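Walleden Community Help > Collections and Objects > Lacquer and Wood

Hairline lifting on a lacquered box after moving to a drier storeroom

Posted by Noelia Cordero

I look after a small study collection of Asian decorative arts, mostly export pieces. In April we moved it from a ground-floor room to a storeroom on the second floor. The old room sat at 55 percent relative humidity most of the year. The new one drops to 38 at night when the heating cycles.

One piece is reacting. It is a black lacquer document box, wood core, with gold sprinkled decoration on the lid, cataloged as 697. Along the front edge of the lid there is now a line of lifting that follows the grain. The gold is intact so far. The other lacquer pieces on the same shelf look unchanged under a raking light.

Two things I need to know. Should I bring the humidity back up right away, or in steps? And is it safe to lay the lifted edge down with a reversible adhesive before a conservator gets to it? The earliest visit I can book is five weeks out.

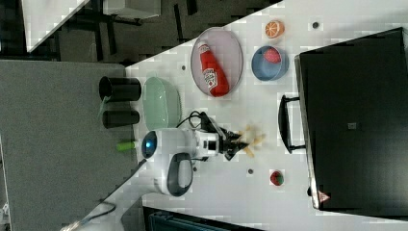

The box was bought from the Chow sale with no treatment record. Under ultraviolet the lid shows a patchy orange tone that stops short of the lifted area, so I suspect an old shellac coating over part of it. Budget for this piece is 3000 dollars including transport.

Posted by Cheuk-hei Hsieh

Steps. The wood core shrank across the grain and the lacquer film did not follow it, so the film is already under stress. A fast rise in humidity makes the core swell against loose flakes and can crush the edges together.

Put the box in a closed polyethylene container with silica gel conditioned to 42 percent. Hold for a week, then 45, then 48, and so on until you reach the old room's level. Put a data logger inside the container – the room reading tells you nothing about what the box is getting. Keep the lid supported flat on foam with no weight on it.

Do not glue it. If the lifted film is still curled, adhesive will hold it in the wrong position, and your orange patch matters too. Shellac is soluble in alcohol, and anything alcohol-based will disturb it. Old lacquer that has seen a lot of light can also be damaged by water, so a damp swab is out as well. Photograph the edge with a scale at the start of each step and give the set to the conservator.

Posted by King-fai Tseng

We had a similar one, a writing box, and just put a bowl of water in the cabinet. It was fine. The Iltano cabinets seal pretty well.

Posted by Tien-fu Chuang

I would not use the bowl. It gives you no control over the end point, and mold on a wood core is a worse problem than lifting.

Agree with Cheuk-hei on the steps, with one addition. Check the underside of the lid and the inner rim before you start. If there is a textile layer under the ground, lifting at the edge can run further in than it looks from the front. Do not tap the surface to find out. Note any step in the reflection of a straight light source and mark it on a printed photo.

On cost, our last treatment of a single lid edge came to 3140 dollars with the crate, so ask for the quote in two parts – consolidation first, coating removal later if at all. The coating can wait.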